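Chapter 4
Buying Time: Convenience as a Product

Key terms: time cost, perceived wait, convenience premium, rebound of time

When a household buys a tool for the kitchen, it pays two prices. The first is written on the label. The second is paid in minutes, each time the tool is used, cleaned, and put back in its place. In Chapter 3 we looked only at the first price. In this chapter we add the second, and we will see that many choices which looked strange before become easy to understand.

Let us begin with breakfast. A person can heat milk on the stove or in a microwave, and can brown bread in the oven or in a toaster. The food at the end is almost the same. The stove and the oven are already in the house, so the extra machine seems to be a waste of money and of space on the table. Still, families with small incomes buy such machines, and often they buy them before other things which an economist would put first.

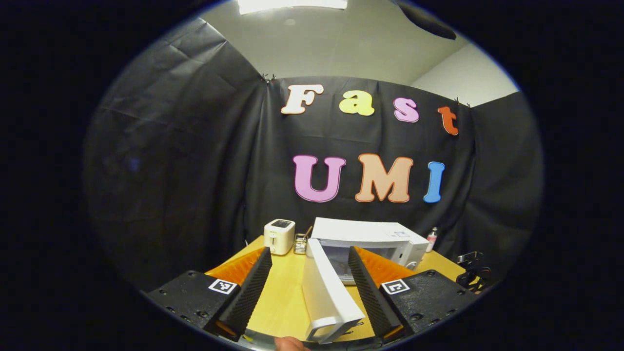

One reader of our first edition objected that the minutes are not really saved, for in her home everybody simply got up later and the morning was as full of hurry as before. We think this objection is a serious one. It has a name in this chapter, the rebound of time, and we return to it in section 4.3. For now it is enough to notice that sleep is also a use of time. A family that sleeps 11 minutes longer has received something, even if the kitchen does not feel calmer.

The time cost of a task has two parts. Active time is the time when our hands or our attention are busy. Passive time is the time when we only wait. Most people dislike the two in different degrees, and the degree depends on the situation. Waiting for a soup while reading is light. Waiting for the same soup with a hungry child beside you is heavy – and the clock shows the same number in both cases.

Consider now the case of Prilletti, a small chain of lunch counters in the town of Dukach. In August the chain had received 63 complaints, and the greater part of them were about slow service. The owners asked the consulting firm Trustside to measure the wait. The wait had become shorter than in the year before. What had changed was the promise. A new competitor, Cartwright, had opened on the same street, and it put speed in its name for everything: the menu, the bags, the window.

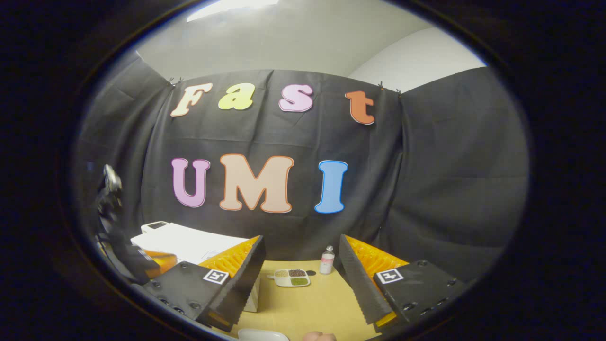 Customers of Prilletti began to compare, and a wait of up to 4 minutes, which had bothered very few of them earlier, now seemed long. Economists call this a change of reference point. The product stayed as it was, but the customer measured it with a different ruler.

Prilletti had to choose between hiring one more person at the counter and explaining the wait better. The second way was cheaper. The owners chose the first, and in section 4.2 we will calculate whether they were right.

Before you continue, please do the following short exercise. Write down two tasks which you did at home yesterday. For each task, estimate the active time and the passive time. Then write the highest price you would pay to have the task done for you, and divide it by the total time. Keep the paper, as you will need these numbers in section 4.1.

4.1 Measuring the time cost

We start with the simplest model, in which a person can sell every free hour at a fixed wage.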